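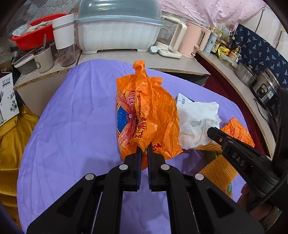 14/04/2023. Relevé du compost, bac du fond. Température à cœur : 44 degrés au thermomètre à sonde, moins que ce que j'attendais après le retournement. L'odeur est neutre en surface, un peu ammoniaquée à mi-hauteur, ce qui indique un excès d'azote. J'ai ajouté du carton brun déchiré et des feuilles sèches, puis refermé. Reste la question des emballages de cuisine, que je trie désormais à part : un sac plastique orange imprimé, noué en torsade au sommet, n'a rien à faire dans le bac, tandis que l'essuie-tout blanc froissé y va sans réserve s'il n'a touché ni graisse ni détergent. J'applique cette règle depuis décembre. Le taux de refus au tamisage a baissé, sans que je puisse l'attribuer à cette seule mesure.

Graça Gouveia m'a rendu le tamis, maille correcte, cadre à revisser. Elle soutient que le marc de café acidifie le mélange. Mes bandelettes ne montrent rien de tel, mais leur résolution est médiocre et je ne tire pas de conclusion. Elle propose un essai en deux bacs, même volume, mêmes apports, marc dans un seul. Protocole acceptable, à condition de peser les apports et de noter les pluies. Le seau gradué convient pour le volume ; pour la masse il faudra emprunter le peson de Wycliffe Nyamweya.

Vers midi, arrosage léger. Test de la poignée : trois gouttes à la pression, humidité convenable. Les vers se tiennent dans la couche basse, côté nord. Coquilles d'œufs de l'hiver toujours reconnaissables – à broyer plus fin la prochaine fois. 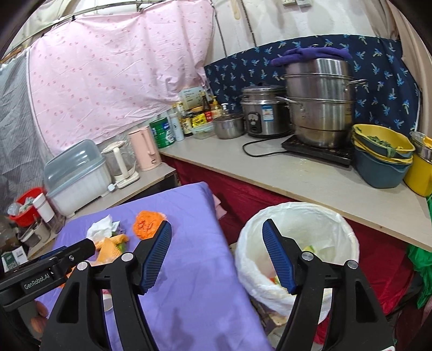
Cahier n° 3, p. 44

Suite, le soir. Relu les notes sur les filets de fruits. Les filets en mousse et les mailles synthétiques ne se dégradent pas à l'échelle d'un jardin : ils se fragmentent, et les fragments passent au tamis. Tri obligatoire avant le seau. Les étiquettes collées sur les peaux posent le même problème, en plus petit. J'en ai encore retiré ce matin dans du compost mûr, intactes.

Le couvercle du bac Undero ferme mal depuis le gel. La charnière gauche a du jeu et l'eau entre par l'angle. Natália Holub me conseille de percer et de passer un fil inox ; je préfère essayer d'abord une cale, réversible.

À faire : mesurer de nouveau à cœur dans deux jours, même point, même profondeur. Si la courbe redescend, retourner et ajouter des tontes. Revisser le tamis. Demander à Wycliffe pour le peson.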